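Notes for week 11: sandwiches, baskets and the small café counter
Course 2801, Setting Up a Food Counter
Tutor: Taner Işık

Hello again, all. A few of you missed the session and a few more were there but looked half asleep after lunch, so I've written this one out a bit longer than usual. Bring it with you to the practical, and please bring your own pen this time!

We started with the question I got by email from someone in the morning group: why would you put a wrapped sandwich in a basket at all? It's got a wrapper. It'll sit perfectly well on a shelf. True, and if you're running a fridge cabinet with a glass door then leave it on the shelf and move on. But plenty of you are planning counters where people pick something up while they wait to pay, and there the basket does a lot of work for very little money. It gives the eye somewhere to land. I did two summers at the Nastton market stall with everything lined up on a bare counter and it looked like a lost property office.

Wicker or something like it is what I'd go for. Round ones with a thick rim are easy to pick up one-handed, and they don't show knocks. The colour matters more than you'd think (orangey browns are kind to bread, dark browns make white bread look grey, and white-painted baskets get grubby by July).
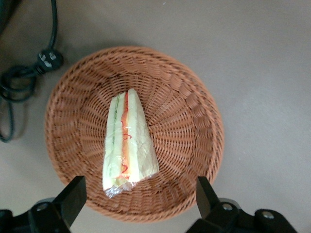 Now, wedges. A wedge-cut sandwich is sold by its cut face, so that's the side the customer has to see. Sounds obvious, but when we did the exercise half the room put theirs in face down, me included on the first go. Fillings with a bit of colour help you here. Something green, something red or orange, something pale yellow, all in stripes between the bread, and you've said what's in it before anyone reads a word. An all-beige filling needs a better label, that's all there is to it.

Clear wrap, pulled smooth over the face. Creases over the crust are fine and creases over the filling are annoying, because they catch the light and you end up looking at shine. If there's printing on your wrap, try it over a real sandwich before you order a box. The Osix rolls I bought came in packs of 1000 and I was stuck with them for ages!

On keeping them cold: a basket is not a fridge, and I'll say this every week until you're sick of me. Put out a few, keep the rest chilled, write down the time they went out. Your food safety notes from week three have the rules, so go back to those for the limits and don't rely on my memory.

Cleaning came up too. Woven bases trap crumbs, so tip out and brush along the strands with a dry pastry brush. Paper liners are good if you don't mind how they look. I go back and forth on them.

For the practical, in pairs:

Make one wedge sandwich with at least two colours in the filling.
Wrap it twice, once in plain film and once in the Yazıcı printed sheets.
Try each one lying down and propped up in the basket.
Swap with another pair and tell them which you'd pick up.

You'll have 35 minutes, including washing up. Reading is the Seka handout on labels, first two pages only.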